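So I finally wrote up our rules for two-arm work, after Dovia asked for them back in May. There are 6, but you really only need 2 to get going! First, bring the fingertips together slowly. Second, look where your cables go before anything moves (I still forget this one). 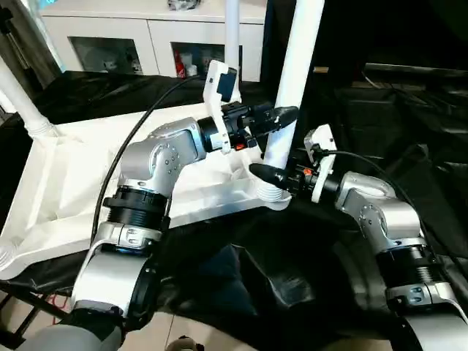

Cables on both arms, black cloth on the table.
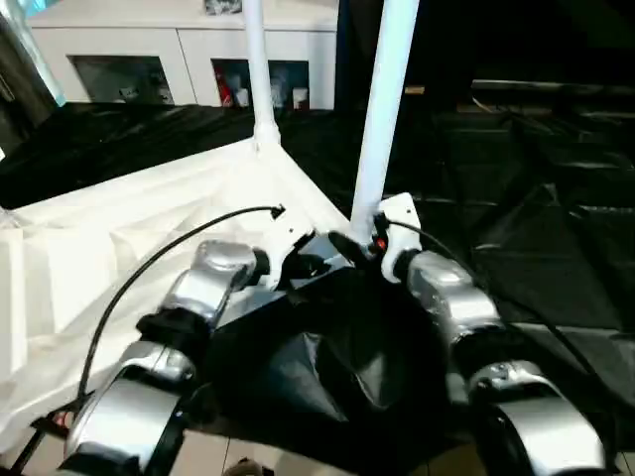

Lertchai Srithong wrote back that he'd put the cable check first, and that at Brorken they do it again after every break. Fair enough, I've swapped them. The speed limit is still up for debate.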